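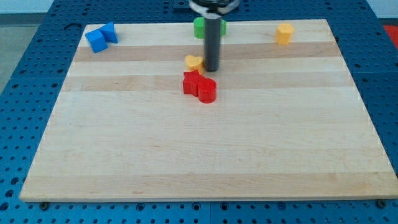 Les blocs de couleur sur leur planche de bois clair, à l'atelier Rindport.

Des cubes, des prismes et des cylindres pour les petites mains de Vikdale

Il y a des mercredis où l'on entre à l'atelier Rindport pour cinq minutes et où l'on en ressort une heure plus tard, les poches pleines de copeaux et la tête pleine de souvenirs d'école. C'est un peu ce qui est arrivé à notre rédaction en mai, en allant prendre des nouvelles de la collection de blocs que prépare l'association Vemix pour la ludothèque de Vikdale. Nous voulions simplement savoir quand elle serait prête, et nous avons fini par parler longuement de la différence entre un jaune « moutarde » et un jaune « bouton-d'or » (le débat, nous dit-on, dure depuis l'hiver).

Rappelons l'affaire pour ceux qui n'auraient pas suivi. L'ancienne collection de la ludothèque, usée jusqu'au fil du bois par des années de tours, de ponts et de châteaux, a été mise à la retraite à l'automne. On y trouvait encore de très jolies pièces, mais les angles avaient souffert, les couleurs étaient parties par plaques et plusieurs familles avaient demandé s'il ne serait pas possible d'avoir davantage de formes, les cubes étant toujours les premiers empruntés et les derniers rendus ! L'association s'est donc lancée dans un ensemble neuf de 864 pièces, réparties en 12 coffrets de 72, avec une couleur par famille de formes ou presque, et le plaisir évident de ne pas s'en tenir aux figures les plus sages.

Sur la planche, les blocs bleus se tiennent compagnie dans un coin, un cube et un prisme triangulaire appuyé contre lui, tandis que le prisme octogonal jaune a pris ses aises de l'autre côté. Un cylindre vert complète la petite société vers le fond. L'octogone, justement, est la grande nouveauté de la collection et celle dont tout le monde parle à Vikdale : il se pose bien droit sur sa base, les plus petits adorent le faire tourner et les plus grands s'en servent pour les tourelles. Il avait été proposé lors d'une réunion un peu houleuse, certains le jugeant trop compliqué à découper, et le voilà maintenant réclamé jusque dans les écoles voisines.

La planche elle-même mérite bien qu'on s'y arrête un instant. Elle est faite de lamelles d'érable clair, avec quelques bandes plus foncées qui la traversent, et elle va en se rétrécissant d'un côté. À Rindport, on aime y réunir les pièces pour comparer les teintes avant de composer les coffrets, et l'on comprend vite pourquoi : sur ce bois couleur crème, le bleu paraît plus bleu et le jaune ne peut plus tricher. Quelques parents ont déjà demandé si elle serait prêtée elle aussi. La réponse, très gentille et très ferme, est non.

Les coffrets seront présentés à la salle Ha un mercredi après-midi, à partir de 14 heures, avec un grand espace de construction au sol et un coin plus tranquille pour les moins de trois ans. La salle accueille 60 personnes à la fois, et l'on tournera par petits groupes s'il le faut, comme on l'avait fait pour la fête des puzzles, dont beaucoup gardent un excellent souvenir (et quelques pièces égarées, que la ludothèque reprendrait volontiers). Le goûter est offert, les gâteaux maison sont les bienvenus.

Le prêt ouvrira la semaine suivante. Chaque famille adhérente pourra emporter un coffret pour trois semaines, et 80 foyers se sont déjà inscrits sur la liste, tenue à l'accueil de la ludothèque. Il reste possible de s'y ajouter aux heures d'ouverture habituelles, en apportant sa carte et un sac solide.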